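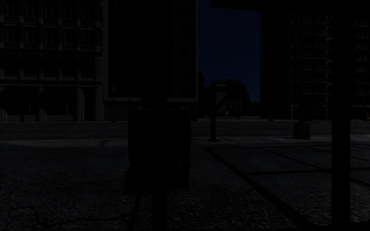

Fitting a Baltent roller blind is a comfortable afternoon's work for most people, and if you've already read Section 3 and measured up twice (please do measure twice, we'd much prefer you spent five minutes with the tape than a fortnight waiting on a recut) then the hard part is behind you. Before you start drilling, have a think about how your windows look as a set and not only one by one. Older buildings often have them in long matching rows, five tall ones along an upper floor and another five directly beneath, with a pier between each, and on a run like that a bracket sitting a few millimetres low on one window will catch your eye from the footpath every single time you come home. So if you have more than one window in a row, do all of your marking out first, for every window, and pick up the drill afterwards. It feels slow! You'll be glad of it.

SECTION 4: FITTING THE BRACKETS, TUBE AND CHAIN

The steps in this section apply to the Baltent chain-drive blind, kit 3515, fitted either inside the window recess or on the face of the architrave. If yours is the spring-assisted model the brackets are the same but the tube goes in differently, and you'll want Section 6 instead. Kits bought with the Flernetti fabric come with a heavier bottom rail; everything else is identical.

What should be in the box

- two end brackets, one marked DRIVE and one marked IDLE
- the tube, with fabric already rolled on
- chain and chain joiner
- chain safety cleat with its own two screws
- bracket screws, plaster plugs and a spare of each
- two snap-on bracket covers
- bottom rail end caps

Lay it all out on an old towel or a bedsheet. The end caps are small and clear and they do love to roll under a couch.

You'll also need a pencil, a steel tape, a spirit level at least 500 mm long, a drill with a 3 mm bit for timber (or a masonry bit to match the plugs), a Phillips screwdriver and a stepladder that stands flat. A second pair of hands is a real help for anything wider than a bedroom window.

CAUTION: Switch off and check for wiring before drilling above a window, particularly if there's a light switch, power point or wall light nearby. If you can't be certain where the cables run, stop and ring an electrician.

Marking and fitting the brackets

1. Decide which side the chain will hang. The DRIVE bracket goes on that side. Think about where the furniture sits now and where it might go later, and keep the chain well away from a cot, a bed or anything a little one could climb.

2. For a recess fit, hold the DRIVE bracket up in the top corner of the recess and set it back 71 mm from the front edge of the sill line to the centre of the bracket. This gives the fabric room to clear most window latches. If your latch or winder sticks out further than usual, bring both brackets forward by the same amount.

3. Mark the screw holes in pencil. A light cross is easier to drill to than a dot.

4. Run the level across to the other side and mark the IDLE bracket from that line. Please don't measure down from the top of the recess on each side and trust it, even in a newish house. Recesses wander, and a blind hung to a wandering recess will creep sideways as it rolls and fray along one edge.

5. Drill your pilot holes. In timber, go in straight and only as deep as the screw. In plaster or brick, tap the plugs in flush with the wall.

6. Screw both brackets up firmly but leave the last half-turn. You'll come back to it.

NOTE: For a face fit, the brackets sit outside the recess and we recommend at least 50 mm of overlap each side if you're after a properly dark bedroom. Check that you have timber or a solid fixing behind both brackets. Architraves that have been filled and painted many times can be softer than they look.

Hanging the tube

7. Thread the chain onto the drive wheel before the tube goes up. The wheel is the grey one, and the chain should drop evenly on both sides of it.

8. Hold the tube with the fabric falling from the back, towards the glass. (If you ordered reverse roll, the fabric falls from the front, towards the room. Your order slip will say.)

9. Press the drive end onto the DRIVE bracket until you feel it seat. Lift the other end, push the spring pin in with your thumb, line it up with the IDLE bracket and let it go. There's a definite click.

10. Give the tube a gentle downward tug at both ends. It should not shift. If it does, take it down and repeat step 9, and don't be tempted to run the blind in the meantime.

11. Now go back and finish that last half-turn on the bracket screws.

12. Put the level on top of the tube. If it's out, loosen the IDLE bracket, pack it with a sliver of card and tighten again. Lovely. 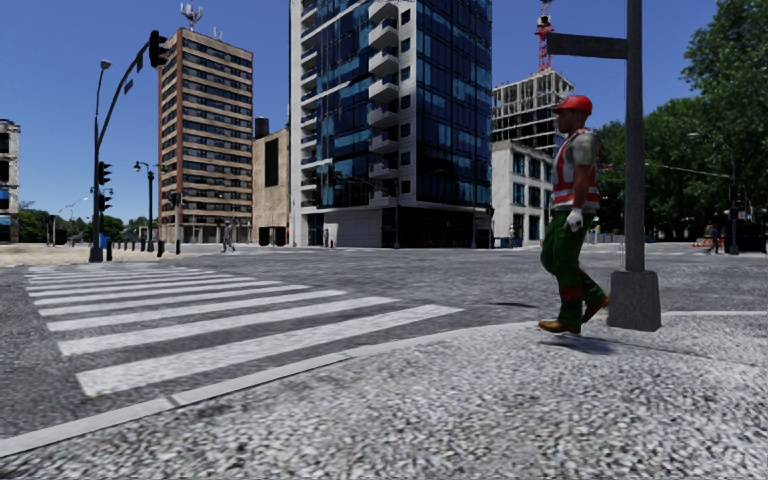 Zarmeena Satti wrote in after the first edition of this guide to say that she had followed everything to the letter and still had fabric creeping to the left, and only after taking the tube down three times did she notice that the level itself was out. Her suggestion was to turn the level end for end and read it again before step 4, and she asked us to put that in for the next person. Consider it put in! If the bubble sits in the same place both ways, your level is fine. If it moves, borrow another.

Setting the stops

The stops tell the blind where to finish at the top and bottom. They leave the workshop set for the drop you ordered, but sills vary and you'll probably want to fine-tune them.

13. Lower the blind slowly until the bottom rail is just above the sill. We like a gap you could slide a coin through.

14. Find the small white button on the side of the drive wheel. Press and hold it, pull the chain one bead at a time until you're happy, then let go. That's your bottom stop.

15. Raise the blind fully and do the same for the top, using the grey button. Leave the rail showing a little below the tube. A rail that's pulled up hard against the roll will mark the fabric over time.

CAUTION: Never force the chain past a stop. If it feels stiff, let the blind down a little and try again. Forcing it can strip the clutch, and a stripped clutch isn't covered by the warranty.

Fitting the safety cleat

16. Pull the chain down so that it hangs taut, and hold the cleat against the wall at the bottom of the loop. The cleat must be at least 1600 mm above the floor. If the chain is too long for this, ring us for a shorter one before using the blind.

17. Mark, drill and fix the cleat with both of its screws. Double-sided tape is not a substitute.

18. Run the blind up and down a few times with the cleat in place. The chain should move freely without any slack you could get a hand through.

WARNING: Young children can be strangled by loose chains and cords. Do not leave the blind in use, even overnight, without the cleat fixed to the wall.

Finishing off

19. Snap the covers over the brackets and push the end caps into the bottom rail.

20. Leave the blind fully down for a day or two. Fabric that's been rolled for delivery often has a slight wave in it, and it nearly always drops out by itself. Mota weave takes longer than the others, so give that one until the end of the week.

If you've got a light gap at the sides you can't live with, have a look at the Jerby side channels, order code 177, which clip to the recess after the blind is up and need no changes to anything you've just done. Fitting them is covered in Section 5, along with what to do if your recess is out of square.

Filed under: Blinds & Shades > Fitting Guides > Roller
Print this page | E-mail this page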